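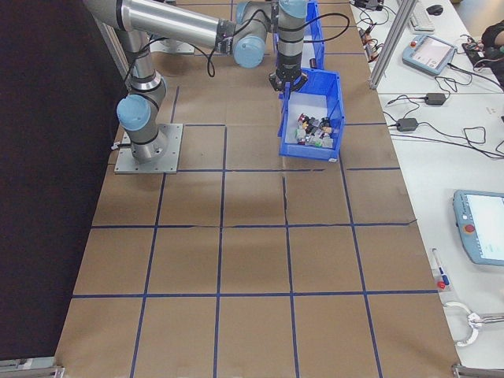 **Recolha de demonstrações, célula Montoya**

O conjunto de novembro fechou com 1315 episódios de preensão a partir de caixa, dos quais 710 passaram na triagem. A grelha de fita azul sobre o cartão define as posições de depósito. Cada episódio regista ângulos das juntas, estado da garra e vídeo da câmara fixa. Kuo-hua Sin reviu as etiquetas; Honeylyn Rivera prepara mais 400 episódios com a caixa deslocada uma célula. Pedidos de acesso aos dados até sexta-feira.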